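**Trarnel Publishes Revised Inspection Guide for Indoor Climbing Holds**

*For release in July*

Trarnel, the trade body for indoor climbing centers, has published a revised guide to the inspection of bolt-on holds and volumes. It replaces the previous edition and applies to all 367 member sites.
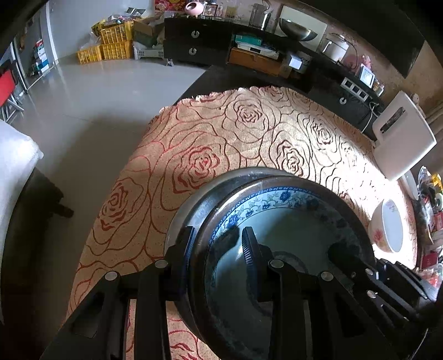
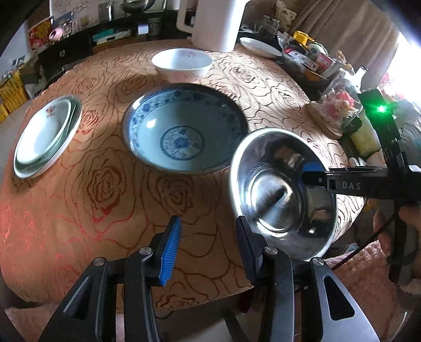
*Bowls on a table with a rose-print cloth.*

The guide covers holds fixed by a single bolt, holds fixed by screws, and large volumes that carry other holds. It sets out when each type should be checked, what the check should include and how the result should be recorded. Auto belays and ropes are covered by separate documents and are not affected.

The main change is to the inspection interval. Bolt-on holds in bouldering areas should now be checked for spin and cracking after every 200 hours of public opening. On roped walls the interval is 400 hours. The earlier edition left the interval to each center.

A second change deals with washers. Any hold found with a loose or missing washer should be taken down and inspected on the bench before it goes back on the wall – tightening in place is no longer accepted.

The draft was tried out at two centers, Gatel and Wumbei, over one winter season. Both asked for a shorter record sheet, and the final version fits on 2 pages. Route setters at Wumbei also asked for clearer wording on screw-on footholds, and that section has been rewritten.

Drokanetti, which runs setter training for Trarnel, will add the guide to its entry course from the fall. Setters who already hold the certificate do not need to retake it.

Members can download the guide and the record sheet from the Trarnel members' area. Printed copies are available on request – please allow two weeks for delivery.

**Media contact:** Trarnel press office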